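4.2 What people mean by "a few stitches"

The survey asked residents of Metville and Prostport to describe, in their own words, the last small wound that sent them to a clinic. We had hoped for wounds. What we got was mostly parking. Of the 300 answers that could be used, a large share never reached the injury at all, having spent their strength on the drive, the ticket machine, and the person at the front desk who wanted a form filled out by someone holding a dish towel around one hand.

Where the wound did come up, it was measured against the household. Cuts were "as long as a key" or "bread knife size." Depth was given in feelings. The word "stitch" did double duty for the thread, the hole, the visit, and in one case the bill. Clinicians in the same two towns used "stitch" almost as loosely when speaking to patients, then switched to "suture" the moment a colleague came within earshot. We take this switch up again in Section 5, where it causes trouble.

The phrase "a few" deserves its own paragraph. Patients treated it as a promise. Asked what number they had pictured on hearing "you'll need a few stitches," most wrote 2, and a stubborn minority wrote 5. The clinicians, asked what they had meant, said they had meant to sound calm. Figure 3 shows a straight cut of the simple kind both groups said they had in mind, on a practice surface of synthetic tissue, with one stitch already tied and the thread being carried for more.

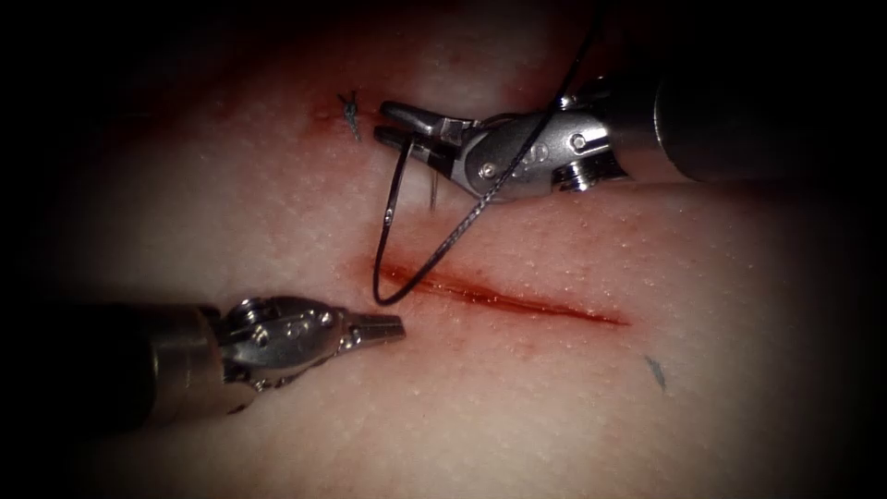 Doina Kneževič objected to this part of the argument when it was first read aloud at Tekent. In her view a patient who hears "a few" is listening for tone, and would picture the same number if told "several" or "one or two." The number is made up later, she said, at the kitchen table, for the benefit of whoever is asking. She also thought our question was leading, and that we would have gotten 2 if we had asked people how many cats they owned.

We have some sympathy with this. The question was leading, and it stayed leading through both rounds because changing it would have meant throwing out the first. As a partial repair, we went back to 31 of the Prostport respondents and asked them to tell the whole story again without being asked for a number. Most gave one anyway. Several gave a larger one than before, and the respondent listed as P-19 had also acquired a thunderstorm.

Growth of this sort is well known to anyone with an uncle. It matters here because clinic leaflets are often tested by asking people what they recall, and recall keeps improving the story long after the leaflet has gone into the recycling. Panagiotis Lazarević, who coded the second round, kept a separate column for weather. It is not analyzed in this paper, though he has asked us to mention that it exists.

Vocabulary for instruments was thinner still. Respondents had "the tweezers," "the scissors," and "the thing." The last of these covered everything from a needle holder to a blood pressure cuff, and in Metville it also covered the chair. We had drafted a table of terms by town and age group, but with "the thing" filling most of its cells it took up half a page to say very little, and the Baranauskienė coding scheme has no category for a word that means all the others.

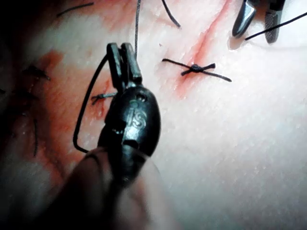 Figure 3. Plain words and clinic words. Second panel, an instrument with two flat jaws.

Does the choice of word change how well people follow the advice they take home? In our data it made little difference. People who were told to keep their "sutures" dry and people who were told to keep their "stitches" dry reported doing the dishes at much the same rate. What did separate the groups was whether anyone had written the instructions down, and in Prostport, whether the handwriting could be read by a second member of the household. We return to handwriting in Section 6, at greater length than either reviewer wanted.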